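How to restring your own tennis racket at home

Restringing is one of those jobs that looks like witchcraft until you have done it twice, and then you wonder why you ever paid someone else! This guide takes you through a basic two-piece job on a standard racket with a 16 x 19 pattern. Set aside a whole evening for your first go. Put the radio on.

What you need

A stringing machine (a second-hand drop weight is fine, mine is an old Jarnetti with a squeaky turntable), a set of string, side cutters, a starting clamp and an awl. Sharp cutters matter more than you'd think, as a ragged end will fight you at every single grommet.

For string, I'd start with a soft multifilament such as Kneath. It threads nicely and forgives clumsy hands. Stiff polyester kinks the moment you look away, so leave that for later. If you play a lot, a 200 m reel works out much cheaper than single sets, but do try one set before you commit.
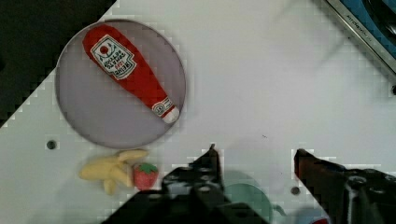 Before you cut anything, look at the throat of the racket or the maker's website for the recommended tension range. Write it down, along with which holes the mains skip and where the knots go. Every racket is a bit different, and it's no fun finding out halfway through the crosses.

Step 1: Cut out the old strings

Start in the centre and work outwards, snipping a main and then a cross so the tension comes off evenly. Pull out the bits and check the grommets. Any that are split need replacing now.

Step 2: Mount the racket

Fix it at the head and throat first, then bring in the side supports until they just touch. Snug is plenty. If the hoop looks squeezed, back them off.

Step 3: String the mains

Cut your string into two equal lengths. Feed the two ends of one length down through the centre holes, clamp one side and pull the other. I set 54 lb for multifilament, which suits my racket and my rather lazy swing - check yours is in range. Then work outwards, keeping the two sides within a couple of strings of each other. Let the weight settle with the bar level before you clamp. When you reach the last main on each side, tie off and trim. 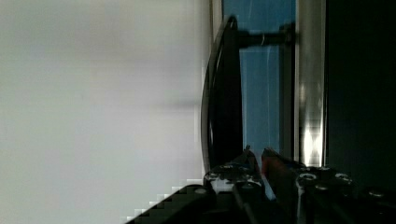 Take your time over this stage and the rest goes smoothly.

Step 4: Weave the crosses

Now the fun bit! Begin at the head with a starting knot or your starting clamp, and go over, under, over, under. The next row is the opposite. Use one hand on top and one underneath, pushing and pulling, and you'll find a rhythm by the middle of the racket. Pull the slack through in a gentle curve so the string doesn't burn a groove in the mains.

Check each row for a misweave before you tension it. I once found one 4 rows back and had to undo the lot - very annoying, and entirely my own fault for chatting.

Straighten each cross with your fingertips as you go. They're far easier to move before the next one is in.

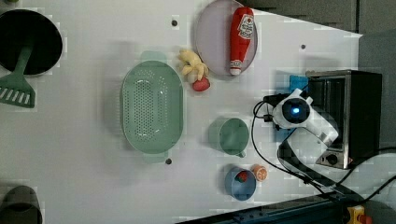 Sidow wrote in to say that a dab of candle wax on the end of the string makes the last few crosses much easier to weave, and that cutting the tip at a steep angle helps with blocked holes. I've tried both since and would happily recommend them.

Step 5: Tie off and tidy up

A Parnell knot is my favourite, but a double half hitch will hold perfectly well. Pull it tight by hand or with pliers, keeping the knot flat against the grommet. Release the last clamp, snip the tail and take the racket off the machine. Give the strings a final straighten, then tap them against your palm and enjoy that lovely ping.
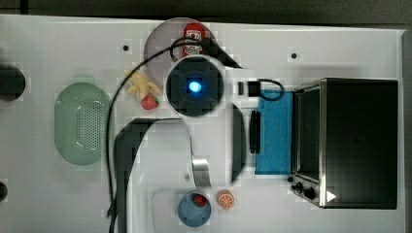 How often should I restring?
The old club rule is as many times a year as you play in a week. For most of us that means a fresh set in spring and another in September. If you go 10 weeks without playing, expect the strings to feel a little dead when you come back, even if none of them has snapped.

Keep a small notebook with the date, string and tension for each job. Mine has Dranuvico written across the front, after the first racket I ever strung, and the early pages are full of crossings-out.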